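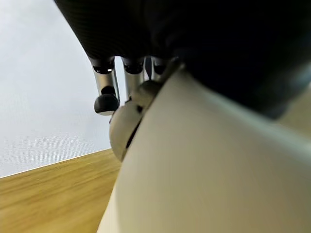 Can I use these recordings for my own class project?
Students and teachers can, as long as the club is credited and the files are not sold.

Brukum Hand Recordings, data card

What it is
More than 700 short recordings made by the Brukum robotics club during the spring term. The task is picking up an object from a table and setting it down again. Each recording has wrist camera video, joint positions and a text label.

Folders
gramorex/ first task set, fixed start position
cao/ second task set, start position varies
sornik/ practice runs, not labeled

Format
Video is MP4. Joint positions are CSV, one row per video frame. Times are in milliseconds from the start of the recording. Recordings longer than 2000 frames are split into parts with the same number and a letter.

Known problems
38 recordings in cao/ have no joint data for the first 3 seconds. They are listed in missing.txt. Labels in gramorex/ were typed by different students and the spelling is not consistent.

Changes
April: renamed folders, fixed the column order in the CSV files.

Contact
Piyumi Sivakumar, data lead. Please include the recording number when you report an error.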